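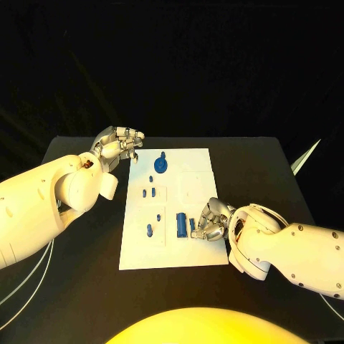
Posavholm Street Residents' Group – minutes, 12/08/2019

Hi everyone, Jolanta here with the notes again. I typed these up the same night so blame my handwriting for anything odd, and yell out if I've got you wrong.

Present: Hubert Lis (chair), Elżbieta Bielecka, Radosław Wróbel, me. Apologies from Leokadia Baran, who is still up in Bulport with her sister.

Last minutes
Accepted. Radosław wanted it noted that he said "weeds", and I had written "weirdos". Fixed!

Verge planting
We talked about this for ages. The council will let us plant the strip on the Lewis Lane side as long as nothing grows over the kerb. Elżbieta got a quote of $900 from Vendberg Nursery for natives and mulch, and I think that's pretty fair. Hubert wanted a second quote and I said fine, but it has to be in before the September meeting or we miss the good weather. Agreed.

Money
We have $2,000 in the account, with $500 of that set aside for the summer street party. The insurance bill is due in February and Elżbieta will chase up the amount.

Parking
Still a mess near number 49 at school pick-up. Radosław has written to the council twice and got the same form letter both times – he's going to ring them instead. I offered to bake him something if he gets through to a real person.

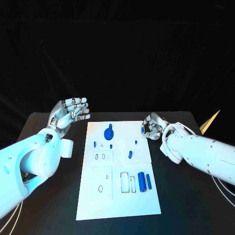 Table with white paper and small blue parts, black curtain behind.

Newsletter
I need your bits by the end of the month, please. Leokadia has promised her lemon tree column and I'm holding her to it (my tree looks dreadful).

Other business
Hubert has a spare wheelbarrow if anyone wants it. Flat tyre.

Next meeting at Elżbieta's place, 7 pm. Bring a chair.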